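Household Skills, evening class – notes for session 3: clearing a bed

Hello again! I promised I'd write this one up properly, as half of you were still looking for the kettle when I started.

We're on beds because a bed is where everything lands. You come in, drop your coat, eat something, and by December there's a layer. My old tutor at Strickland, Gunther Schmieder, called it the second mattress (he had a terrible one himself).

My order is rubbish first, then food, then clothes, and bedding last of all. Please don't shake the duvet out early – crumbs go everywhere and you'll be stripping the sheet as well. Roll it up towards the pillow and leave it alone. 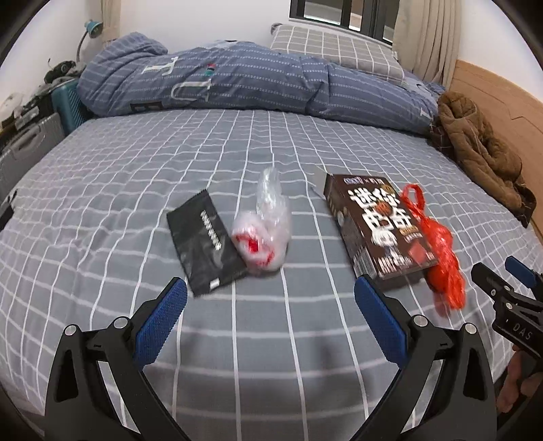
Fig. 1. Packets and bags on a checked-line sheet, duvet rolled up at the head end.

Look at the crumpled bags, the clear one and the red one with the looped handle. Check inside before you bin anything, then flatten them and put one inside the other. The brown cardboard box is a different job: empty it, fold it flat, put it by the door. I'd pick up the flat black package on its own and read the label before deciding.

The brown puffy jacket against the headboard goes on a hanger, and I do mean a hanger. A chair doesn't count!

For next time, try your own bed and jot down how long it took. Mine was 17 minutes, with a phone call in the middle. Bring a carrier bag and some old labels if you have them.

Handouts: Zetville Learning Centre, Room 547, ask at the desk
Back to top
860 views | 3 comments

Related notes
Folding fitted sheets without swearing
What to keep under the bed
Coats, hooks and hallways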